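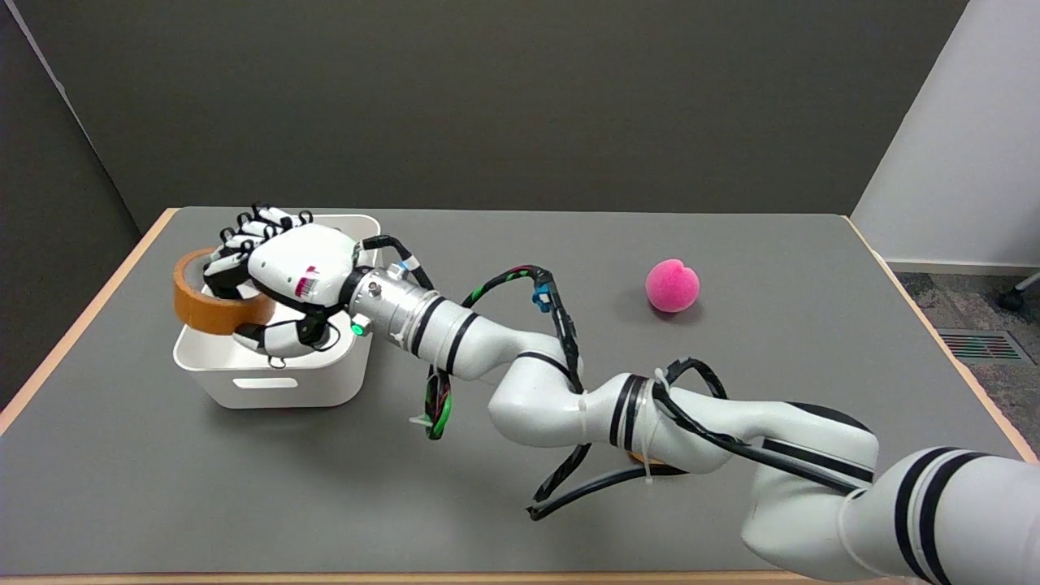

mamach-pickplace

README / data card
Last edit July 3, 2021, by the data subgroup of the Stavholm student robotics club

Quick version: this is the summer project data. One arm, one hand, one table, one bin, a few objects. Teleoperated. If you are new in the club read "Before you load anything" first, the rest can wait.

What is in it

3,115 episodes total. Of those, 1,053 have been checked by a person and have labels we trust. The rest have labels from whoever was operating, typed in between runs, so expect blanks and "taep".

Each episode is one attempt at one instruction. Pick something up, put it in the bin, take it out of the bin, move it somewhere else on the table. That's the whole task family for now. Stacking was planned and got dropped, see the bottom.

17 instruction templates. They are in templates.txt, one per line. Please don't edit that file in place, add a new one and bump the version – the loader hashes it and everybody's cache goes bad.

Objects

tape – roll of packing tape, the orange-looking one. Hardest object in the set by far
ball – pink, fuzzy, foam. Rolls if you nudge it
pear – yellow, with stem
bin – white plastic, handle cutouts. Counts as a target, never as the thing to be picked

Object names in the labels are exactly those words, lower case. Old sessions say "fruit" for the pear. There is a mapping in fix_names.py but it only runs if you pass the flag.

Setup

Arm on the right side of the table, gray top, wood edge. Head camera only in this release. Wrist camera exists for some sessions but the timestamps drift and we didn't want to ship it like that.

The bin is moved between episodes on purpose. So are the objects. The layouts come from a card deck the operator draws from, not from what felt right that day (we tried that first, everything ended up in the same spot near the middle). Card number is in the metadata as layout_id.

Background changes a bit depending on where the camera head was left. Don't crop to a fixed box. Two of us did and lost the bin in a good part of the validation split.
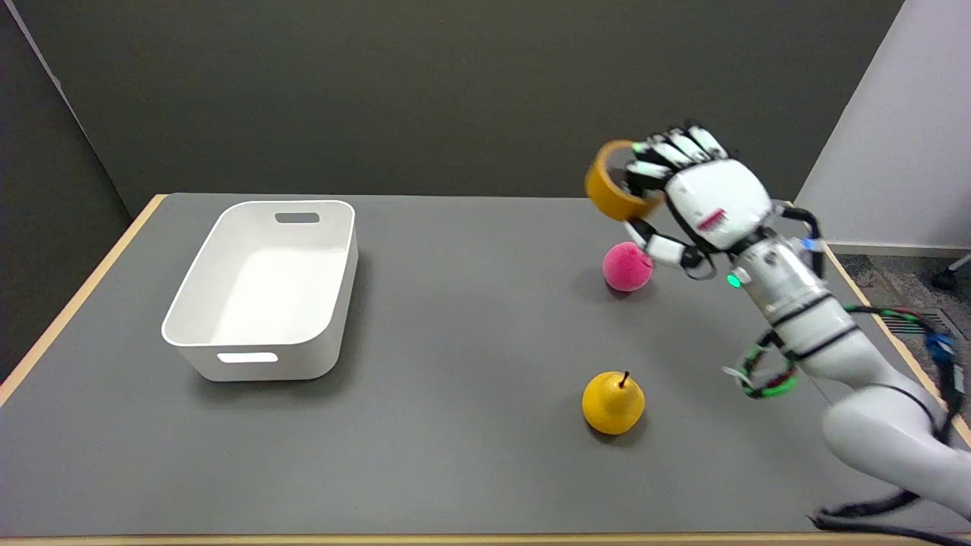 Grasps on the tape

Label field is grasp_type, only filled in for tape episodes. Values:

rim – fingers hooked over the edge, roll upright
flat – roll lying down, picked from the top
hole – a finger through the middle
other – anything else, write a note

Rim is the most common. Hole looks great and is a pain on release, the roll hangs on the finger and the operator ends up shaking the hand. Those episodes are kept. If the shake goes on past the time limit the episode is marked fail even when the tape does come off afterwards.

For ball and pear the field is empty. Not missing, empty. The loader knows the diffrence, your own script might not.

Before you load anything

1. Pull the tools repo, the one called Ero. Older branch won't read the new index.
2. Set DATA_ROOT. No trailing slash.
3. Run check_index. Takes a while on the lab machine, go get lunch.
4. If it complains about missing episodes, you have the small copy. Full copy is on the shelf drive.
5. Do not unzip into your home folder. Quota.

Splits

train, val, test. Split by session and never by episode, neighboring episodes look almost the same. Test sessions were all run by operators who are not in train. Val is mixed, sorry, that was decided before we had enough people trained on the glove.

For anything you present at the Després cup, report on test. Val numbers are fine for club meetings.

Success labels

Success = object is where the instruction says and the hand has let go. Touching the bin wall is fine. Object leaning on the outside of the bin is a fail. Object in the bin but fingers still on it when time runs out, fail.

Checked episodes were watched twice by different people. Where they disagreed it went to a third, and there's a column for that (disputed = 1). Mostly the disputed ones are tape resting on the rim.

Known problems

- Sessions before the cable rework have the cable loop in front of the forearm more. Pose estimates there are worse. Flag is old_cables.
- Index finger joint reads a constant offset in 5 sessions. Listed in bad_offset.txt. Subtract it or skip them.
- Ball episodes skew easy. A policy trained on everything will look better than it is, so please report per object.
- Some instructions say "left" meaning operator's left, some mean the camera's. Being fixed. Until then filter on frame_ok.
- A few recordings start late and the hand is already closed on something. Tagged late_start, leave them out for training.

Adding a session

Home the arm. Empty the previous run's folder. Draw a card, place objects, say the instruction out loud, record, label right then. Not at the end of the day. Labels done at the end of the day are how we got the 2,000-something we don't trust.

Check cables before every session, esp. at the elbow. If a zip tie is gone, stop and replace it. Two people in the room whenever the arm is powered, one with a hand near the stop button.

License and sharing

Club members and the course staff for now. We want to open it up but the audio has people talking in it and that needs to be stripped first. Ask on the list before giving it to another school.

To do

- strip audio (planned for August)
- finish checking pear episodes
- wrist camera sync
- stacking: dropped for this year, hand can't place flat things well enough
- write a real loader example, the one in the notebook is out of date

Questions go to the club list with "mamach" in the subject so it gets sorted.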